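About us

Gravach supplies drinks, baskets and small kitchen goods to offices, training rooms and community halls. We started in September with one van and a borrowed storeroom on the Jolside estate. We still work from Jolside, now in a unit of our own, and we have two vans.

The company was set up by Olga Cunha and Salma Younis. Olga had worked in wholesale and Salma had run the front desk of a busy training centre, where part of her job was making sure each meeting room had something to drink in it. She used to buy it from the supermarket on her way in. Most of our first customers were people doing the same thing.

What we do

We deliver cold drinks by the basket. A customer tells us how many rooms they have and what people like to drink, and we make up a basket for each room. The driver takes the full baskets in and brings the old ones back. Last year we delivered 3,234 baskets.

We carry still water, unsweetened bottled teas and canned soft drinks. The range is kept short on purpose. Small bottles of water go fastest in every building we serve. Tea is slower, but the customers who order it order it every week, and several of them asked us for Chinese brands we had not stocked before. Cans are ordered mostly by halls and clubs for evening bookings.

All the baskets are plain white plastic with holes in the sides. They rinse out easily, they drain, and they have a cut-out handle. We tried cardboard trays in the first few months and gave up on them after a wet winter.

How a basket is made up

Drinks are put out on a white table beside the basket and checked against the order before anything is packed. We look at the cap or ring pull, the label and the date. Dented cans and torn labels are put to one side and do not go out. 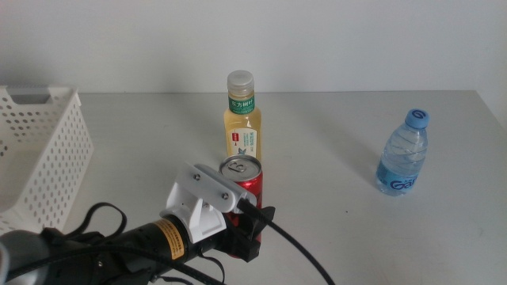
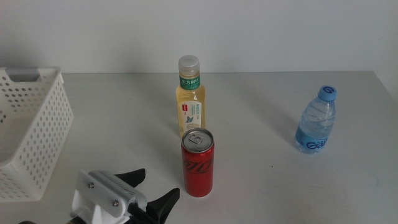

Bottled tea, a red can and a small bottle of water, with the basket on the left.

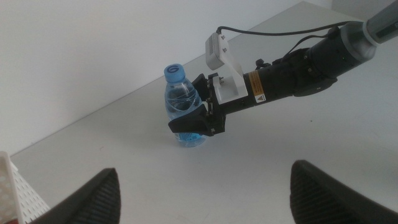
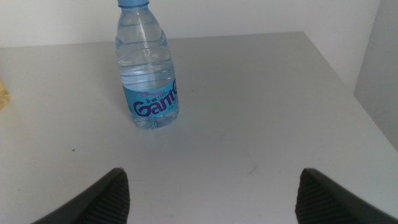

Bottles go in first, upright and along the long side. Cans go in after that, at the end nearest the handle. If the order has more than one kind of tea, the kinds are kept together so that whoever unpacks the basket can see what they have. A paper slip with the room name goes on top.

Glass is packed separately, in its own crate, and only for customers who have asked for it. We do not deliver alcohol.

Orders are kept in Trakik, the stock program we have used from the start. Customers can ring or email and we enter the order for them. Standing orders can be changed up to two working days before delivery.

Who we are

There are 11 of us. Olga looks after buying and the warehouse. Salma looks after customers, invoices and the delivery rounds. The rest of the team pack and drive, and most people do some of each. New starters spend their first fortnight at the packing table before they go out on a round.

Our baskets and crates come from Patrício, a family firm that also takes back cracked ones for recycling. We have bought from them since our second month.

Where we deliver

We cover Jolside and the villages along the ring road. Office rounds go out in the morning and halls are done after lunch, when someone is usually there to unlock. We can deliver further out for larger one-off events, but please ask first, as it depends on the vans.

There is no minimum contract. The smallest order we take is one basket. A deposit is charged on each basket and paid back when it is returned.

Visiting and getting in touch

The trade counter is open on weekday mornings. Single bottles and cans can be bought there, and so can empty baskets if you only want something to keep your own cupboard tidy. Parking is in front of the unit. Please leave the loading bay clear.

For new orders, ask for Salma. For products we do not stock yet, ask for Olga, who will tell you whether we can get them and how long they will take to arrive.

Page last updated Friday, June 21, 2024.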